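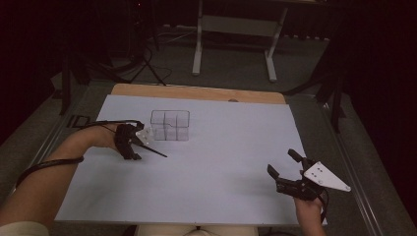 Is it worth keeping leftover vegetable seed from one year to the next?
Most of it is, as long as it stays dry and cool, though parsnip and onion are better bought fresh each spring.

Print this thread | E-mail this thread

Leftover seed – keep or bin?
Kitchen Garden Corner

pottingbench_lil
Posted 10/11/19

Evening all. I'm having my autumn tidy and I've tipped the whole seed drawer out on the table, and I'm a bit ashamed of myself, I counted 127 packets and I only have a small back garden and half a plot at Collet Lane! A good many are opened and folded over with a bit of tape, and some have lost the corner where the date was. My mother kept hers in a biscuit tin for years on end and had lovely beans, but my neighbour on the next plot throws everything out each winter and starts again, and she has lovely beans too, so I'm no further on.

What do the rest of you do? I've got a lot of lettuce, several tomatoes (I can never resist a tomato), runner beans, leeks, three sorts of parsnip and some Gurno squash that I saved myself and would be very sorry to lose. I'd love to hear how you store them as well, as the drawer is next to the boiler and I have a feeling that's wrong.

marrowfat
Re: Leftover seed – keep or bin?

Oh Lil, you're among friends, my drawer is every bit as bad. Do move them away from the boiler, tonight if you can! Warmth and damp are what finish seed off, and a kitchen gets plenty of both. Mine live in an old sweet jar in the back bedroom with a little cloth bag of dry rice at the bottom, and I change the rice when I remember, usually when the clocks go back.

Tomatoes will go on for years. I had a row of Lukero this summer from a packet that was 9 years old and they came up like cress, I was giving plants away at the gate. Lettuce is more of a gamble but it's cheap and you can sow it thickly. Parsnips I would let go. I know it hurts.

twodogs_oneshed
Re: Leftover seed – keep or bin?

I'm going to disagree with marrowfat, kindly I hope. It's all very well saying tomatoes last, but you only get one spring, and if you sow old seed and wait three weeks for nothing you've lost the best of the season. I did precisely that with peppers and ended up buying poor leggy plants at the garden centre for far more than a new packet would have cost me. I now keep beans and squash and bin the rest. My drawer is tidy, and so is my temper.

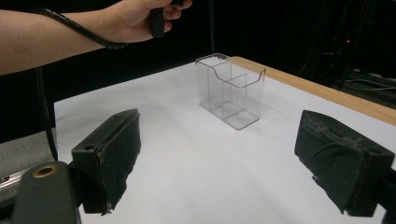
The other thing I'd say is that opened packets aren't all the same. If one has been sitting in a coat pocket all through a wet April, then it doesn't matter what the date says, I wouldn't trust it. One that went straight back in the tin after sowing is a different animal altogether.

marrowfat
Re: Leftover seed – keep or bin?

Fair point about the coat pocket, I've found peas sprouting in mine before now. But you don't have to wait until spring to find out! Lay a few seeds on damp kitchen paper in January, fold it over, pop it in a bag somewhere warm and have a look after a week. I try ten seeds of each. If 5 come up I sow twice as thickly, and if it's fewer than that they go on the compost. It costs nothing and it gives you something green to look at when it's dark by teatime.

twodogs_oneshed
Re: Leftover seed – keep or bin?

I'll grant you the paper test works for beans. With celery I've had no luck at all, it just goes mouldy. And I still think a seed that sprouts on a warm windowsill may sulk in cold soil.

pottingbench_lil
Re: Leftover seed – keep or bin?

Thank you both, I've had such a nice evening reading these with a cup of tea. The drawer has been emptied and everything is in the cupboard under the stairs – cool and dry, apart from the hoover. The parsnips have gone, and so have the ones with no date, which came to 40 altogether. I'm keeping the tomatoes and will do the paper test in the new year. Does anyone know if Mumico peas keep as well as the ordinary sorts? I've half a packet and they were very sweet.

Print this thread | E-mail this thread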